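Asunto: Re: [manipulación] Transferencia de políticas entre cocinas simuladas
Fecha: 6/3/25

Huamán escribió:
> ¿Las cifras de Erkwood son con la disposición de objetos fija o cambiándola
> en cada episodio? En el resumen no queda claro y para Kusgate necesitamos
> saberlo antes de lanzar nada.

Cambiándola. En cada episodio se sortean la posición de los platos, la comida que llevan encima y la textura de la encimera. El fregadero no se mueve.

Entrenamos con 278 demostraciones teleoperadas en Ruston y evaluamos en 9 cocinas que la política no había visto. Repetimos todo con 3 semillas. La variante que predice bloques de 36 acciones es la que mejor se comporta cuando hay que meter la mano en la pila — la de un solo paso se queda oscilando cerca del borde y agota el tiempo.

El fallo más común sigue siendo el acercamiento al plato cuando todavía tiene comida. La política trata plato y comida como un solo objeto y elige mal el punto de agarre. Os paso un caso con la mano negra y el plato en el fondo de la pila:
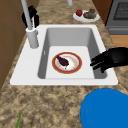

Huamán me comentó ya fuera de la lista que probaría a separar las dos máscaras antes del codificador, aunque se pierda algo de velocidad. Lo tengo en marcha en Ruston con las mismas semillas. Cuando termine subo los registros al repositorio, junto con la configuración del sorteo.

Un saludo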